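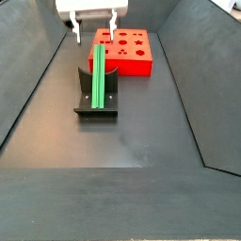

Handout 4: Shape sorters and what they are supposed to teach
Play Materials, Bistthorpe evening course
24 November 2024

Read this before the session and bring a sorter if you have one at home. A battered one is fine.

1. The claim on the box

Almost every sorter sold comes with a promise. The Botitz catalog says its sorter "builds spatial reasoning from the first play." The Lozano one goes further and talks about getting ready for math. I have asked both firms what they base this on. Botitz sent me the catalog again. Lozano did not write back.

So we start from the thing itself: a block with holes, and pieces that go in the holes. What does a child have to do to get a piece in? Pick it up, turn it until its end matches the hole, line it up, let go. That is four jobs, and only one of them has much to do with knowing shapes.

2. Long pieces and flat pieces

Flat pieces are mostly a matching task. Long pieces are different. A long bar with a ridge down its length shows its shape only at the end, and from the side it looks like a piece of rail. A child who sees it lying down has to work out which hole it belongs to from a view that hardly helps.

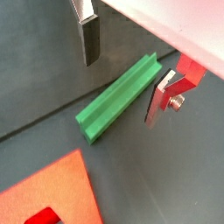

This is why I don't trust scores that lump all the pieces together. In the Disudano class trial, 90 children had some 200 tries each with mixed pieces, and the report gives one success figure for the lot. Were the misses on the circles or on the ridged bars? We can't tell. My guess is the bars, but a guess is all it is.

A star is an odd case. People call it hard since it has five points. But a five-pointed star with equal points fits again after every fifth of a turn, so there are five right answers. A T-shaped end has one. Before you call a piece hard, work out how many ways it can go in.

3. How the piece is handed over

The part most write-ups skip. Was the piece standing up or on its side? Flat on the table or resting on something? A piece laid across a stand is easier to get fingers under, and it may already point the right way. If an adult does the placing, the adult has done some of the turning. 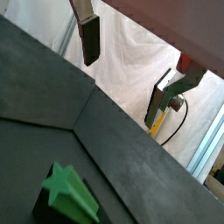 With a star on its side, the long edges are what the hand meets first, and the star face is off at one end. The child then has to tip the whole thing upright. I would count that as a separate step. The Lozano leaflet starts its timing only when the piece touches the sorter, so all of that goes missing.

4. Things to be doubtful about

Holes cut too generously. If a small round peg drops into the big round hole, the sorter will say "correct" when it isn't.

Color. If the holes are color matched, you may be testing color. A block in a single color is better for our purposes, though darker holes in a plain top can be hard to read in poor light.

Practice. A child on the tenth go may just remember where the star goes. Turn the block around and see.

5. For next time

Take one long piece and one flat piece. Watch someone place each of them, starting once upright and once on its side. Write down what the hands do – no scores, please. One page is plenty. The September group handed in tables of times and I learned very little from them.

Spare sorters are in the cupboard by the sink. Please put the pegs back with the right block.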